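5. Setting Up the Fruit Table

This section covers laying out the tablecloth, the carrier bag, the artificial fruit and the serving plate from the Bralgate Table Display Set. Read section 4 (Unpacking and Checking Parts) first. Do not begin until all parts are out of their wrapping and the table has been wiped and dried.

5.1 Before you start

The table must stand against a plain wall and must not rock. If it rocks, adjust the feet or move it. The set does not include leveling pads.

Parts needed for this section:

Tablecloth, Isa pattern (green, white grid)
Canvas tote bag, white, two long handles
Artificial fruit, mixed
Glass plate, green with gold rim

Note: The Planov version of the set is supplied with a round basket in place of the tote bag. For that version, skip 5.3 and go to 5.6.

5.2 Tablecloth

1. Unfold the cloth on the table with the printed side up.

2. Turn the cloth until the grid lines run parallel to the wall. Use the back edge of the table as the guide. The front edge is often less straight.

3. Pull the cloth toward you until it covers the whole top. Smooth it from the center outward with the flat of the hand.

4. Check the lines again from a standing position. Small errors show up clearly on a grid pattern and are easier to fix now than after the bag is in place.

Caution: Do not iron the cloth on the table. The coating softens under a hot iron and may mark the surface underneath. Remove fold lines by hanging the cloth overnight.

5.3 Tote bag

1. Open the bag fully and push the bottom seam flat from inside.

2. Stand the bag on the left half of the table, opening up and tilted slightly toward the front.

3. Fold the top edge inward by 2 cm if the bag will not stay open. Release it once the fruit is in.

4. Let one handle hang down over the left side so that it forms a loop on the cloth. Lay the other handle up and over the right rim at the back, with the strap running down toward the plate position.

Note: The handles are long. Keep both of them clear of the front edge of the table, where they can be caught by a sleeve or a passing bag.

5.4 Filling the bag

1. Place the largest pieces first, at the bottom. They hold the canvas upright.

2. Add the remaining pieces until they can be seen from the front. Do not press them down.

3. Keep one banana aside for the plate.

4. Lift the bag slightly by the rim and set it down again. If it leans, take out the top layer and move the heavier pieces toward the back.

Caution: The fruit is for display only. It is not a toy and is not suitable for children under 5 years. Do not put real fruit in the bag together with the artificial pieces – juice stains the canvas and cannot be washed out fully.

5.5 Plate

1. Wipe the plate with a soft dry cloth. Do not use scouring powder on the gold rim.

2. Set the plate just to the right of the bag. The strap of the right handle should reach toward the plate but must not lie under it. A plate standing on a strap will tip when the bag is moved.

3. Place the banana on the plate.

Note: The maximum load for the plate is 200 g. It is intended for a single piece.

5.6 Care and storage

Dust the fruit with a dry brush. Wash the plate by hand in warm water. The bag may be spot cleaned; do not machine wash, as the print will fade. Store all parts at roughly 21 °C, away from direct sun.

Replacement parts are ordered through the Bisht parts desk. Quote the part name as it is given in 5.1.

Section revised Jun 20, 2025 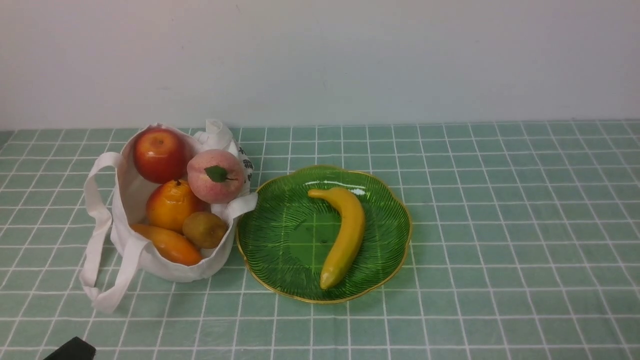
Fig. 5-1. Tote bag and plate in position (steps 5.3 to 5.5).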